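4.2 料箱的摆放与清洁

本节说明灰色料箱在工作台上的摆放、检查和日常清洁。台面安装请先按4.1节完成。

放置料箱

1. 擦净台面,清除木屑和残留胶带。
2. 由2人抬起料箱,平放到台面上,不要在木面上拖拉。
3. 将长边与台面边线对齐,轻按四角,确认料箱不晃动。
4. 在记录表中填写料箱编号。Clernia套件的编号为368,贴在包装内的卡片上。

注意:台面拼缝处高低不平时,先调平再放料箱。

检查内壁和箱底

5. 取出箱内全部物品。
6. 查看后侧的斜面白板。漆面掉落、露出深色底层属于常见磨损,可以继续使用;板面松动或边缘翘起时应更换。
7. 用手背轻触箱底,查找毛刺。划痕和发白的斑块不影响使用。 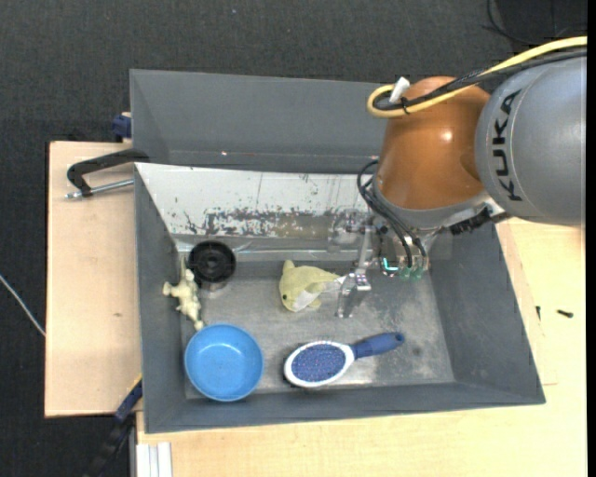 图4-3 木质台面上的灰色料箱,后侧白板漆面已有磨损

清洁

8. 用微湿的软布擦拭箱底,再用干布擦一遍。
9. 污点擦不掉时,使用Prostatmont中性清洁剂,停留2分钟后擦净。
10. 白板只用干布擦。漆面剥落处不要用力刮,碎漆用吸尘器吸走。

小心:不要使用钢丝球、砂纸或含溶剂的清洁剂。箱底未干透之前不要放入纸盒。

补漆

白板可以补漆,但补过的地方颜色会略有差别。补漆前把掉漆处的边缘磨平,薄涂2遍,第一遍干透后再涂第二遍。备用白板可向Yordanov订购,更换方法见4.5节。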